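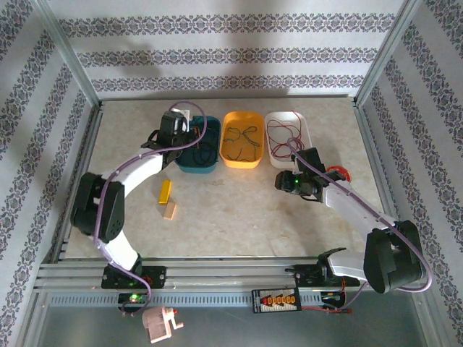
Figura 3. Puesto de clasificación con las tres bandejas alineadas al fondo de la mesa; cables en todas ellas.

3.2 Disposición del material

La clasificación de cableado suelto se planteó sobre una superficie única, con tres bandejas abiertas de distinto color situadas una junto a otra. El corpus completo, denominado Brolura, reúne 2875 registros de cables en distintos grados de enredo. Siguiendo el criterio de Nolte y Krasniqi, no se impuso un plegado previo: los cables finos conservan la forma que adoptan al soltarse, y esa forma —bucles, curvas amplias, cabos sueltos— constituye la variable de interés.

Se distinguió entre cable contenido, cable que rebasa el borde y cable extendido sobre la mesa. La segunda categoría resultó la más difícil de anotar. Tiedemann y Nguyen revisaron por separado 200 registros y discreparon sobre todo en los tramos que pasan de una bandeja a la contigua.
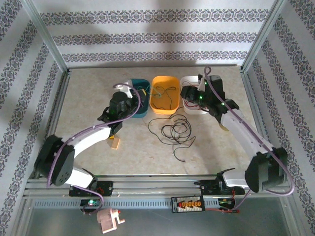 Figura 4. Cable negro fino extendido ante la bandeja central; otro, verde azulado, pasa de la bandeja izquierda a la central.

Los tramos compartidos se asignaron a ambas bandejas. Los objetos ajenos al cableado, como los bloques pequeños, se anotaron aparte y no intervienen en el índice de enredo definido en la sección 2.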